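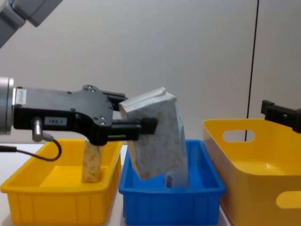
La bolsa gris y blanca, sobre la bandeja azul.

6 de noviembre de 2021

Cuaderno del taller, piano Hrnčiar

Vuelvo al piano vertical, que lo tenía abandonado desde julio y ya me daba vergüenza abrir la tapa. Es el que vamos a usar para las tomas de Loldale (el disco, digo, que al final se llama como el pueblo y no como la primera pieza, menos mal). Apunto todo seguido porque luego nadie entiende mis papelitos, y yo el que menos.

Afinación. El la central estaba bajísimo y los agudos todavía peor. He hecho una primera pasada rápida para subir la tensión general y mañana daré la segunda, sin prisas. Si alguien entra a tocar entre medias, que toque flojito, por favor, y que no me venga después con que el registro medio está raro. ¡Claro que está raro! Las cuerdas dobles de la zona grave baten una barbaridad y hay un si bemol que no aguanta: la clavija gira con dos dedos. Le he puesto una tira de papel de lija fina alrededor, que es un apaño feo, y si se vuelve a caer pondré una clavija de un número más.

Apagadores. El fieltro del pedal central está como una tabla. Me gustaba la idea de grabar dos piezas enteras con él bajado, ese sonido como de piano debajo de una manta, pero ahora mismo lo que suena es «toc» y detrás, muy lejos, la nota. He probado tres cosas: fieltro nuevo de 2 mm (precioso pero se come los armónicos), una tira de camiseta vieja de algodón (mejor de lo que esperaba, la verdad) y las dos juntas, que fue una tontería. Me quedo con la camiseta para la pieza lenta y sin nada para las demás.

Ruidos. Ay, los ruidos. El pedal derecho chirría al soltarlo, pero solo cuando lo sueltas despacio, o sea, justo en los finales, que es donde más se oye. Un poco de grafito en el pivote y mejora mucho. Queda un clic de madera al fondo que no he localizado — yo diría que es la varilla, pero también lo decía la otra vez y era el atril. Por cierto, el atril lo he quitado del todo. Quien quiera leer, que se ponga la partitura en un pie.

Micros. Empecé con el par dentro de la caja, casi tocando los martillos, porque me encanta oír la mecánica. Demasiado. Parecía una máquina de escribir con un piano de fondo. Los saqué a 45 cm del borde superior, abiertos hacia los extremos, y de repente apareció la sala, con los graves mucho más redondos. El tercero, el de cinta, lo puse detrás, mirando a la tabla armónica, y ese solo ya casi vale como sonido principal. Tiene una resonancia fea en los 710 Hz que va y viene según la nota; un recorte estrecho la deja tranquila, aunque preferiría arreglarla moviendo el micro. Probar más bajo y un palmo a la izquierda.

El previo Tuvine sopla un poco cuando subo la ganancia. Con la pieza lenta se nota, con el resto no. He cambiado el cable y sigue igual, así que es suyo. Para la lenta usaré el otro y ya está.

Lo de las imágenes. La gente de Cullent quiere proyectar sobre la pared del fondo mientras tocamos y me mandó una primera versión. Es muy bonita, muy de niebla y tejados, pero va demasiado atada al pulso: cada acorde, un cambio. Yo con esta música veo cosas lentísimas, una luz que se mueve por una pared durante cinco minutos y nada más. Les he escrito pidiendo que dejen la mitad de los cambios fuera y que no corten nunca en el primer tiempo. A ver cómo lo toman. Presupuesto para todo eso: 500 euros, con el alquiler del proyector incluido, así que tampoco vamos a pedir la luna.

Tomas de hoy, para que conste. De la segunda pieza hay una buena casi entera, se me va el dedo en la vuelta al tema pero el arranque es el mejor que tengo. De la lenta, dos, las dos demasiado rápidas (¡siempre me pasa!, en la cabeza va a otra velocidad). La última improvisación la grabé sin pensar, con los micros todavía mal puestos, y es la que más me gusta de todas. Está guardada aparte, con el nombre «no tocar», y lo digo en serio.

Pendiente:
Segunda pasada de afinación, empezando por el centro.
Vigilar la clavija del si bemol.
Buscar el clic de la varilla, o de lo que sea.
Mover el de cinta y volver a escuchar los 710.
Grabar la lenta más lenta, con claqueta en el oído solo los primeros compases.
Pasar las tomas al otro disco, que este ya va muy lleno.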